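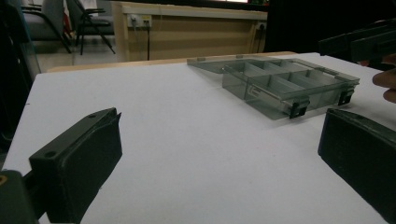 A compartment box with its lid open on a white table.

How to Set Up a Small Parts Box

Screws, beads, fuses and picture hooks all keep well in a divided plastic box. Setting one up takes 12 minutes once the parts are in front of you.

1. Wipe the box out with a damp cloth and let it dry with the lid open.

2. Tip your parts onto a tray and sort them by type first, then by size. Throw out anything bent or rusted.

3. Put the parts you use most in the front row, near the latches. Long items go in last — they may need a cell to themselves.

4. Fill each cell two-thirds full. If the parts sit higher than the partitions, they will slide into the next cell when the box is carried.

5. Cut paper labels and lay one in the bottom of each cell, or tape a list inside the lid. Akua Appiah writes hers in pencil so she can change them.

6. Close the lid and press down both latches. Tilt the box gently and listen. If you hear parts moving from cell to cell, open it flat on the table and take some out.

Keep spare stock in a jar and top up the box when a cell runs low.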